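Cubertería suelta Hokari, mango de color
Se vende por piezas. También a quien solo ha perdido una cuchara.

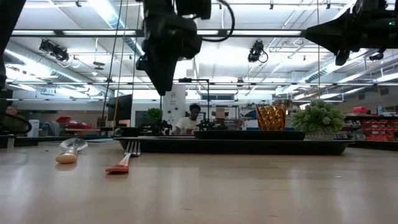 Texto: Equipo de Gernia
Redacción de catálogo, menaje de mesa

Toda casa empieza con una cubertería completa y acaba con nueve tenedores, dos cucharas soperas y un cuchillo que vino de un comedor universitario. Las cucharillas de postre desaparecen primero. En Gernia llevamos años vendiendo menaje y seguimos sin saber adónde van, pero sí sabemos que volver a comprar el estuche entero para reponer una sola pieza es una manera cara de tener muchos cuchillos de pescado.

La línea Hokari se vende suelta. Usted elige la pieza, elige el color del mango y se lleva exactamente lo que le falta. Si le falta todo, también se puede, aunque tardará un poco más en pulsar el botón.

Los colores
El crema es el que pide la gente prudente. Combina con cualquier vajilla y disimula bastante bien los años. El rojo anaranjado es el que se encuentra a la primera en el fondo del fregadero, en la hierba después de una merienda y en la fiambrera del compañero de oficina que jura que ese tenedor es suyo. Hay además verde oliva y azul tinta. El negro lo retiramos en diciembre: se confundía con el de otras tres marcas y nos llegaban devoluciones de cubiertos que no habíamos vendido.

Mezclar colores está permitido. Hay familias que asignan uno a cada miembro y el sistema funciona hasta que vienen invitados.

Materiales
La parte metálica es de acero inoxidable 18/10, con acabado pulido. El mango es de resina maciza, con la espiga del metal metida hasta casi el final, de modo que no gira ni baila. Los bordes de la cuchara van rebajados a mano, detalle que solo se aprecia cuando se vuelve a usar una que no los tiene.

Peso y equilibrio
Quien venga de una cubertería de hotel los encontrará ligeros. Quien venga de los cubiertos de camping creerá que ha heredado. El punto de equilibrio queda justo por delante del mango, así que el tenedor se puede dejar apoyado en el borde del plato sin que se tire al suelo a la primera vibración de la mesa.

Lavado
Aguantan el lavavajillas. Nuestro proveedor de ensayos, Skillstead, los sometió a 1000 ciclos y el color perdió algo de brillo, que es más de lo que podemos decir de nosotros mismos tras un año de mudanzas de almacén. Recomendamos programa normal, sin pastillas con cloro, y sacar los cubiertos al terminar en lugar de dejarlos ahí hasta el jueves. El estropajo metálico raya el pulido. El microondas no es sitio para ellos, y lo decimos por las consultas recibidas.

Piezas disponibles
Cuchara de mesa
Tenedor de mesa
Cuchillo de mesa, hoja lisa o de sierra fina
Cucharilla de café
Tenedor de postre
Cazo pequeño para salsa (solo en crema)

Preguntas que nos llegan
¿Encajan con la serie antigua de Polák? En largo, sí. En dibujo, no del todo: aquella tenía el mango más estrecho y un remache visto. Puestos en la mesa se nota, pero menos de lo que teme quien pregunta.

¿Hay talla infantil? No. El tenedor de postre hace bien ese papel a partir de cierta edad, que cada casa fija según su tapicería.

¿Se pueden grabar? El metal sí, por la cara posterior. La resina no. Hasta 9 caracteres, espacios incluidos, así que los apellidos compuestos tendrán que negociar.

Envío y devoluciones
Servimos desde una sola pieza. Los pedidos de más de 140 euros viajan sin gastos; el resto paga la tarifa plana que aparece en la cesta. Cada cubierto va en su funda de papel — guárdela, vale para el cajón. Admitimos devoluciones de piezas sin usar. Una cuchara con restos de yogur la consideramos usada.

Ficha revisada el 30 de marzo de 2020. El azul tinta está agotado en cuchara de mesa; se puede dejar el correo en esta misma página y avisamos cuando vuelva a entrar.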